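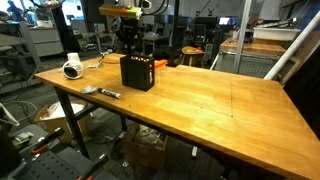
Oiling vs. varnish on a big butcher block top?

plenel_pat
My old desk died in December and I bought a 2000-dollar slab of a table (don't start) secondhand. Now I can't decide whether to oil it or varnish it. I write on it, eat on it, and my kid does homework on it. What would you all do?

clelletti88
Oil, every time! I've done two tops with plain mineral oil and when one gets scratched I sand the spot, wipe on more, and go eat lunch. Varnish looks great until the first deep scratch and then you're stripping the whole thing.

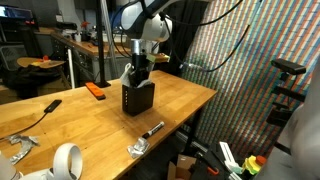
nukent_joe
Gotta disagree with clelletti88. Oil is fine in a kitchen, but on a desk it gets on your paper, and if you skip a few months the wood goes gray and thirsty. I'd take a hard finish that scuffs a little over one that needs feeding. The long bench here is lightly scuffed and still has that nice honey color, and I'd be happy to have it in my house. My own desk has three coats of satin poly and I wipe it with a damp rag, end of maintenance.

clelletti88
If your oil gets on paper you put on too much, Joe. Wipe it off after twenty minutes like the can says.

nukent_joe
I did wipe it off. Ask my tax return.

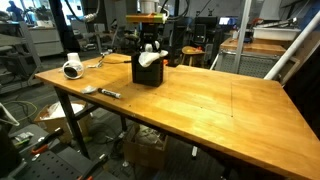

Re: pencil lines and dents

plenel_pat
Okay, related question. Somebody before me left marks on the top, a couple pencil lines and one spot that feels like a dent. Do I sand first or will finish cover that?

Margit Öberg
Sand first! Finish seals pencil in forever (ask me how I know). Try a white eraser on the lines, then 120, then 180. For the dent, lay a damp cloth over it and touch it with an iron for a few seconds, and repeat until it swells up. Works on dents, won't do a thing for a gouge.

babalola_k
Careful with the iron if there's old varnish on there, it can turn cloudy. I'd strip that area before any steam goes near it.

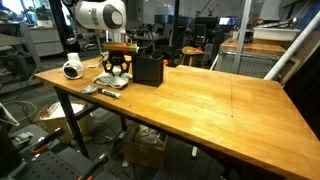
Crumpled white cloth on the butcher block.

Margit Öberg
Good point, bare wood only. Pat, what's on it now?

plenel_pat
No clue. I'll try a drop of water tonight and see if it beads.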